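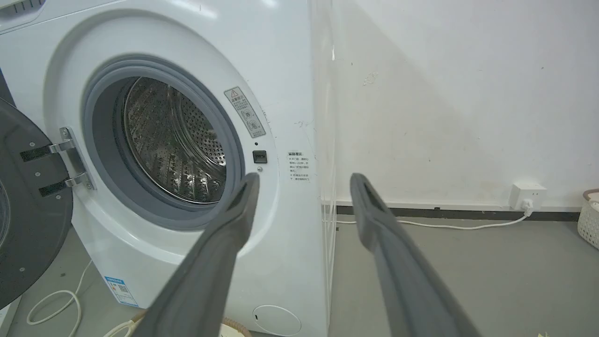 A front-loader with its door open.

I caught Roswitha Hämmerli on a laundry day, so we talked over the folding. She has run the wash for the Ridgate community theater since her brother Gion roped her in one December, and I'd wanted to ask her about costumes for ages!

"People think it's all velvet and feathers," she told me. "It's shirts. Actors sweat like horses." The rail at Ridgate holds 587 pieces right now, and she knows most of them by who ruined them. A cream waistcoat still has Hüsnü Canpolat's stage blood on the lining (corn syrup and the wrong red, she says, and she's tried everything).

I asked what she does with the old wool coats. "Air and a brush. Vodka in a spray bottle for the armpits - the cheap stuff, Gion drinks the other." I wrote that down for my own closet.

Her pet hate is glued trim. The Nadell players lent her two capes for their last swap and the braid came off in her hands, so she sat up sewing it back on with Estíbaliz Ortuño, who cuts the patterns. "We got to bed at four. I told Nadell they owe us a cake."

And did the cake come? "It did. Lemon. Bit dry."

They open again in the fall, and she's already begging for men's white shirts, size large and up, with the collar buttons still on. Drop them at the side door.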